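The Butcher-Block Worktop Table

Print this page | E-mail this page to a friend

I get asked for this one more than anything else we sell at Clarkgate, so I've finally sat down and written a proper page for it. It's a plain hardwood top made up of long planks glued side by side, sanded smooth and sold either as a top on its own or as a full table. I've had one in my own workroom for years (mine's got a burn from a soldering iron that I'm oddly fond of) and I'd have another tomorrow.

What I like best is the colour. You get cream, honey, light tan and every so often a darker brown streak running through, and no two come out the same. People ring up and ask if I can pick them a pale one or one with more stripe, and yes, I can, within reason! Put it in the notes when you order and I'll have a rummage through the stack. Léonie Delorme, who does our finishing, has a much better eye than me and usually overrules my choice anyway. 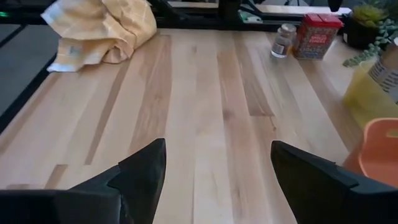
Now, the finish. We send them out with two coats of Pelska oil, and it soaks in rather than sitting on top, so the wood still feels like wood under your hand. It does want topping up. I do mine every January when the heating has been on for weeks and the top starts looking thirsty — a splash of oil, an old soft cloth, work along the planks, leave it overnight. Half an hour's work at most. Please don't put it on with a sponge, I've tried, and I was picking out little bits for days.

If you keep plants on the table, stand the pots on a saucer. A damp pot base will leave a grey ring on any oiled wood sooner or later. You can sand it out with a fine paper and re-oil the patch, but you'll see the difference for a month or two until the colour catches up. Glass jars and trays are no bother at all. I'd lift a metal tin off if it has got wet underneath, mind, as rust marks go in deep.

For keeping things tidy I'm a great believer in a row of containers along the back and the rest of the top left free for whatever you're doing. Mixed colours are a help. A teal bin, a red tray, an orange tray, something yellow for the cup, and after a week your hand goes to the right one without you thinking. I also like a clear bin for cloths, so I can see when I'm down to my last one. Manikandan Devadiga, who bought the first long top we ever made, was the one who got me on to this, and his bench puts mine to shame.
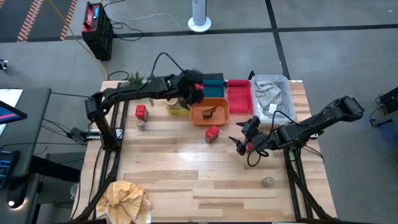
Sizes, frames and prices

The standard table is 700 mm deep, and I find that's enough for a row of bins at the back with elbow room in front. Length is up to you and I'm happy to quote for odd ones. Our Chettiar frame is the one most people choose, and it comes with adjustable feet, handy if your floor is anything like mine. If you already have legs or a frame you're happy with, buy the top alone and drill it yourself. Just use slotted holes, please! Wood moves a bit through the year and a top that's screwed down tight can split.

Top only, standard length: £200
Frame only (Chettiar): £200
Spare oil (Pelska), one tin: ask when you order

Delivery takes 2 people and a clear hallway. We'll bring it into the room if we can get it round the corners, so do measure your stairs first. Samples of the wood can be sent out if you want to hold one against your floor, and if you want drawers underneath, have a look at the Birnuvum set, which fits under the standard frame.

Contact us | © Clarkgate | Back to top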